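I drove out to Gaddale in October with a list of questions on the back of a parts invoice, and I think I got to ask half of them. The woman who does the equipment planning for Brutska's computer teardown shop talks fast and walks faster, and she'd warned me by email that she only had until lunch.

I wanted to talk to her about money. Everybody who covers robots wants to talk about what the arms can do (guilty, I've done it plenty), but I keep hearing from small shops that the hard part is the spreadsheet. So that was my first question. How did you budget for this?

"Badly," she said, and laughed. "The first time, badly. I took the quote for the arm, I added a little for shipping, and I went to my boss with that number like it was the number."

What was missing?

"The gripper! I mean, I knew it needed a gripper. I just had it in my head as an accessory, like a case for your phone. Then there's the mount, the bench it bolts to, the cables, the spare fingers, the training days. By the time we were done, the arm was more than 40 percent of the total, sure, but I'd pitched it as pretty much all of it."

She had to go back and ask again, and she still winces telling it. The second version of the budget went through a small integrator called Tapsell, and she says the best thing they did was make her write down every single thing that would touch a computer case on its way through the shop. It took her a week and she hated it.

We were standing near the bench by then, and I asked why desktops. Laptops are where the volume is, aren't they?

"For us it's still desktops. Offices clear them out by the pallet. And there's room inside. You can get a hand in there, so you can get a gripper in there, mostly." 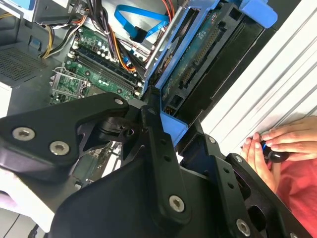

I pushed on the "mostly." She shrugged and said that cables are what eat her planning time. Every case is wired a little differently, and a budget that assumes the robot handles all of it is a budget written by someone who's never opened one. So she plans for a person at every station, full wage, all year. She told me she's seen proposals where the labor line drops to zero in month three, and she throws those out.

"Put the person in the budget. If you end up needing less of them, great, you've got someone free for intake, and intake is always behind."

Then we got into renting versus buying, which I could have listened to all day. Brutska rented first, for 5 months, under a plan where part of the rent counted toward the purchase. She fought for that clause and she'd tell anyone to do the same. They ran 312 cases through in that stretch, and she logged each one by hand in a notebook, with the time and whatever went wrong. That notebook is what finally sold her boss.

"He doesn't care about a demo. He's seen demos. I put the notebook on his desk and said, read any page."

I asked what she'd spend on if I handed her extra money right there. I figured she'd say a second arm. She said lights, a better bench, and a shelf of spare fingers, in that order. A second arm is on next year's plan, under a project they're calling Genley, but she won't sign for it until the first one has a full year of repair bills behind it. She wants to see what it costs when it's old.

Any advice for a shop just starting out?

"Call the place that fixes them before you call the place that sells them. Ask how long you wait for a part. I asked that second, and I should've asked it first."

She was already checking the clock, so I squeezed in one more: does she still have that first budget?

She does. It's one page long, and she keeps it in the same drawer as the notebook.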